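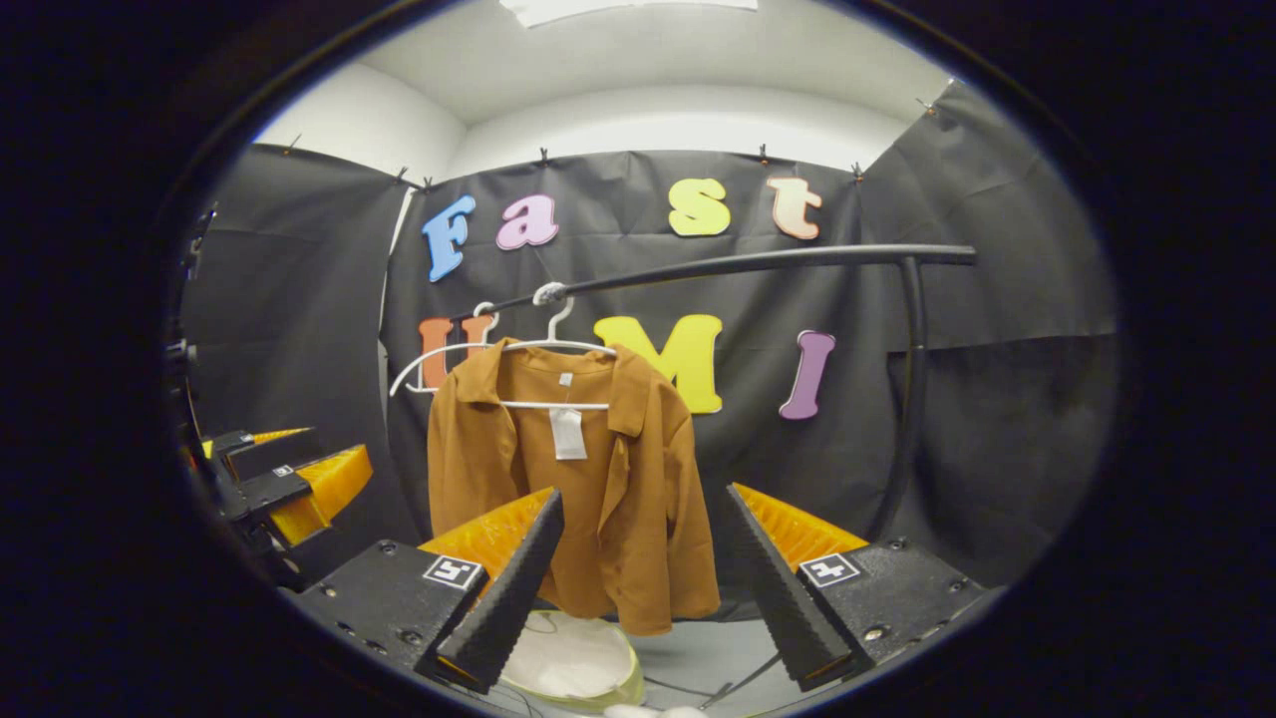 Notes for the open day talk, Midtbø
Monday session, 2020-01-13

1. Welcome (keep it short, they will want to get at the grippers)

Good morning, everyone, and thank you for coming all the way out to Midtbø, especially those of you who came up on the early bus. I'm Tyra Hedlund, I look after the teaching side of things here, and I'll be talking for a bit before we let you loose. Coats on the hooks by the door, please, and the coffee is Roald's doing, so compliments to him.

(Wait for the people at the back to sit down. There are 50 chairs and they always fill from the back row forwards.)

2. The shirt

Leave the picture up and give them a moment with it. Then say: what we're looking at is a perfectly ordinary mustard-brown shirt on a white plastic hanger, and I could talk about that shirt until lunch. I won't, Magnus has made me promise.

Ask for a show of hands: who ironed something this week? Who hung something up without thinking about it? Good. Hold on to that second one, we'll come back to it when you try it yourselves.

Cloth is a lovely, awkward thing to work with. A box is the same box whichever way you turn it, but a sleeve goes where it likes. Look at the collar, how it falls open, and the paper tag dangling on its string over the chest. You or I would just reach round that tag. A machine has to learn to, and it learns from people doing the job with the tool in their hand, which is where you come in.

3. How the hand-held gripper works

Point to the two black fingers, then to the orange pads behind them. Pass the spare one round the front row now, so it has reached the back by the time I finish.

You squeeze, the fingers close, you let go, they open. The square black-and-white markers on the plates let the software work out how far apart the fingers are. (If anybody asks about the maths, send them to Aslak Sandberg. He'll be delighted, and they may be gone for some time.)

Do mention that the view is round and bendy at the edges and that this is how a very wide lens sees. Last October I forgot, and a kind gentleman spent the whole tea break trying to straighten our projector.

4. What happens after this

We go through in groups to the clothes stand. Each of you gets 3 turns: taking a shirt off the rack arm, laying it down, and putting it back. Please go at your own pace. The slow, fiddly turns are every bit as welcome as the quick ones, and if you drop the shirt, pick it up and carry on.

Tyra Fagerlund from Demine will be at the stand. Yes, two Tyras, we have heard all the jokes, but do tell us yours anyway.

Magnus Farquharson follows at the Zekura table with the recordings from the morning, so you can see your own turn played back. He has 40 minutes before lunch, so go to him early if you have a train to catch.

5. Questions (likely ones)

Will it do my washing? Not this year. Say it warmly!

Is it hard to hold? It gets heavy in the wrist after a while, so swap hands or have a rest.

Can children have a go? Yes, with a grown-up next to them.

Then thank Gisatent for the lunch, remind them to hand back their badges, and open the side door.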